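# How long should a shared building keep unclaimed lost property, and who may dispose of it?

**Sorkbridge Hall Office**

Our office manages a shared community building with nearly 400 registered users. The building contains a gymnasium, two meeting rooms, a kitchen and a small reading room. Each group that rents space has its own key and its own hours, and the office is staffed only in the mornings.

We do not have a written policy on lost property. Items are placed in a 55-gallon bin behind the front desk and remain there until the bin is full. At that point a member of staff goes through the contents and decides what to keep. Last November a winter coat was donated in this way, and its owner came to the desk the following week. The owner was understandably upset, and we had no record of when the coat had been found or where it had gone.

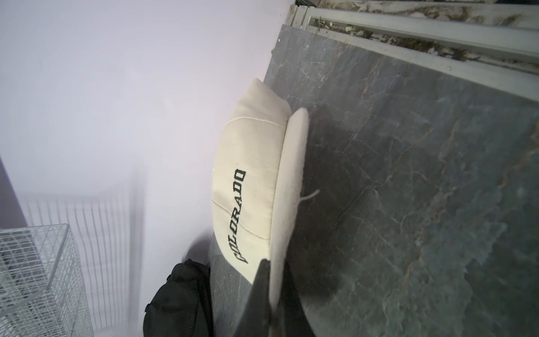

*Cream cap with black "COLORADO" embroidery.*

We would now like to adopt a rule that can be posted on the door and included in the rental agreement. We would appreciate guidance on the following points:

- The length of time an ordinary item of clothing should be held
- Whether valuables, keys and documents need a separate procedure
- Whether a renter who finds an item may keep it until the owner is located
- What kind of record would be considered adequate

We are aware that state law may apply and will ask our attorney to review the final text. At this stage we are looking for the practice of comparable buildings.

---

**Bruvholm Recreation Services**

Our department operates under a written policy that was revised two years ago, and you are welcome to adapt it.

Every item handed in receives a paper tag with the date, the room and the initials of the person at the desk. The same details are entered in a bound log. We moved away from a spreadsheet after it was overwritten twice. The log has a column for the date of release and a signature from the person who collects the item. In our experience the signature column settles most disagreements.

Holding periods are set by category:

| Category | Held for | Then |
|---|---|---|
| Food, open containers | Not held | Discarded the same day |
| Water bottles, towels, swimwear | Seven days | Discarded |
| Clothing, hats, shoes, umbrellas | One month | Donated |
| Keys, eyeglasses | Three months | Recycled or donated |
| Phones, jewelry, wallets, cash | Not held past closing | Turned over to the police |
| Passports and identity cards | Not held past closing | Returned to the issuing office or the police |

The last two lines are the most important. An item of value should not be kept in an open bin or in a desk drawer that several people can reach. If it cannot be turned over before closing, two members of staff should seal it in an envelope, sign across the flap and place it in the safe.

With regard to renters, our agreement states that any item found on the premises must be given to the office or placed in the drop box by the end of the rental period. We had earlier allowed groups to keep what they found, on the theory that the owner was probably one of their own members. This led to items being stored in car trunks and private homes, and the office could not answer a simple phone call about them. The drop box is a former book return and was bought used.

When an owner calls, staff should ask for a description before saying what is on the shelf. The caller should be able to give the color and any lettering or brand, or some mark or wear. For plain items this is difficult. A black cap without lettering may be claimed in good faith by more than one person, and the room and date on the tag then become the only useful evidence.

Please also consider where the items are stored. A bin encourages people to dig through it, and damp items at the bottom will spoil the others. Open shelves with one basket per week are easier to manage, and the oldest basket can be cleared on the first morning of each month without any sorting.

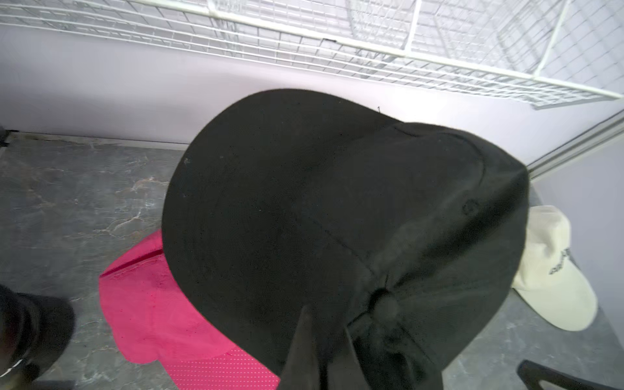 ---

**Zosterlow School District Facilities**

We would disagree with the preceding answer on one point. A holding period of one month is too short for clothing in a building used by seasonal groups. A person who attends a fall program and returns in the spring will not think to ask in between. Our buildings hold clothing until the end of the current term and for two weeks after it. This requires more shelf space, but complaints have been rare.

We would also advise against naming the charity that receives unclaimed goods in the posted notice. We did so once, and owners began contacting the charity directly, which it had not agreed to. The notice may simply say "donated locally."

Our current notice reads as follows:

> Articles left in this building are held at the main office until two weeks after the end of term. Valuables are turned over to the police. The district is not responsible for articles left unattended. Please ask at the office between 8 a.m. and noon.

---

**Wróbel Property Management**

Check your state law first. Ours treats anything above a certain value differently, and a sign on the door does not change that.

We put everything in locker 131 and send an email every other month. It works well enough for us.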